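Stildale Table and Tray Gallery

Serving Surfaces, Page 2

This page of the gallery covers trays and bottles used for table service in the Stildale lunch room. The room was refitted in July. The old counters went out and plain white tabletops came in, with the walls painted to match. White was picked so that spills show up early and get wiped before they dry.

Trays are plastic, supplied by Lachance in packs of 24. They go through the dishwasher on the top rack and are stored upright in a slotted rack by the door. Stacking them flat while damp leaves water marks, and the marks are hard to get off. A tray that no longer sits flat on the table is pulled from service.

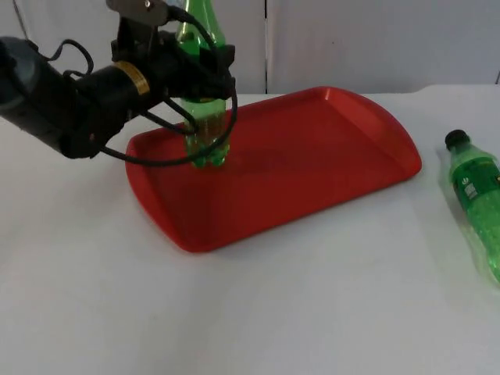
Red was chosen for the trays because it stands out against a white table from across the room. Clear trays were tried first and were left behind on tables more often. Green plastic soda bottles are easy to spot on red as well, which helps when tables are being cleared.

A soda bottle with a petaloid base stands on its lobes, so it needs a level surface under it. On a tray, keep tall bottles away from the rim and toward the middle. Bottles lying on their sides roll, and should be stood up or taken to the return bin before the table is wiped.

Notes on care

Wash trays with warm water and ordinary dish soap. Scouring pads dull the surface. Sticky rings from soda come off with a damp cloth if left to soak for 8 minutes. Dry both faces before racking.

Tabletops are cleaned with a Fokex spray diluted in water. Spray the cloth, then wipe the table from the back edge to the front. Do the tray rack last, with a fresh cloth.

Bottles are emptied, rinsed and returned with the caps off. The return bin holds 100 bottles and is emptied when the lid no longer closes. Labels may stay on.

Storage

The shelving under the counter is from Estard and takes two rows of bottles per shelf, standing. Full bottles go on the bottom shelf and empties stay out of the unit. Spare trays are kept on the top shelf in their original wrap until needed.

Page 1 covers cups and pitchers. Page 3 covers napkin holders and the cutlery bins.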